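Zikine Home Desk — Support log
Chopstick box on the dining table: label glue, cutlery falling over, long handles
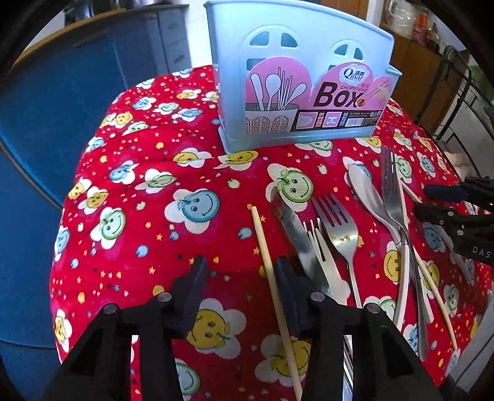
Issue 493
Status: open, waiting for reply from Sulum
Opened: Saturday, November 16, 2019
Location: Greenwood flat, dining room, round table
Item: light blue plastic chopstick holder, label says Qinar, "CHOPSTICKS Box"
Priority: low

Problem as reported

We bought the holder from the Grarkis shop to replace the old mug in which we kept the cutlery. It should stand on the table during meals, so that everybody can take what they need. There are three complaints.

First, the paper label on the front does not come off cleanly. I lifted one corner with the fingernail and it began to tear, so I stopped and pressed it back.

Second, when only the forks and spoons are inside, the holder leans forward and once it fell over completely.

Third, the thin chopsticks slide under the heavier pieces and are difficult to pull out again.

What was on the table for the test

The holder, two wooden chopsticks, a table knife, two steel dinner forks, a steel spoon, the small fork with two tines and a white plastic utensil. I took everything out and laid it loose on the red cloth with the smiling flowers, with the holder at the far side. The hook of the holder is on the right end in this position.

Log

Entry 1. Checked if the table is the reason. Put a spirit level on the cloth in two directions. The table is level. The cloth had a small fold under the holder, which I pulled flat. The holder still leaned with the long forks inside, but less than before.

Entry 2. Changed the order. Until now I put the forks in first, all at the front. This time I put the knife and the spoon at the back, under the arches, and the forks after them. The holder stood still. I pushed the table lightly with my hip — no fall. I repeated this 20 times because I did not trust the first result. It moved a little on the cloth but it stayed upright.

Entry 3. Tried the hook. I had thought that it is for hanging the holder on a rail, but I have no rail in the dining room and could not test this. I hung a small tea strainer on it for one evening. With the strainer the right end becomes heavier and the holder turns when one takes a fork. Removed the strainer.

Entry 4. Chopsticks. I tied the pair together with a rubber band and put it in at the left end, alone. Now they do not slide under the forks. The rubber band is not nice to look at and guests must take it off first, so I consider this only as a temporary solution.

Entry 5. Label. Asked the Grarkis shop by telephone. They advised warm water with dish soap. I did not do it yet, as the barcode is in the lower corner of the label and I may need it if the holder goes back. The receipt says article 323, and they want to see both.

Entry 6. Wrote to Sulum, who take care of household returns for the shop. I asked if a divider exists for this model, and if it is sold separately. I attached a copy of the receipt.

Temporary instructions for the household

Put the knife and the spoon in first, at the back.
Forks come after, handles down.
Chopsticks at the left end, with the band.
The small fork and the white plastic one go back to the drawer. They are too light and get lost between the others.
Please do not hang anything on the hook.
Please leave the label where it is until I close this ticket.

Still open

Divider: no answer until now.
Label: I will wait for the answer, then try the warm water, starting on the left side away from the barcode.
Tablecloth: it is smooth, and I suspect that it helps the holder to slide. In July we had the cotton cloth on this table and the old mug did not move at all, but the mug was also much heavier, so the comparison is not fair. I will repeat the test of entry 2 with the cotton cloth when it comes back from the laundry, and add the result as entry 7.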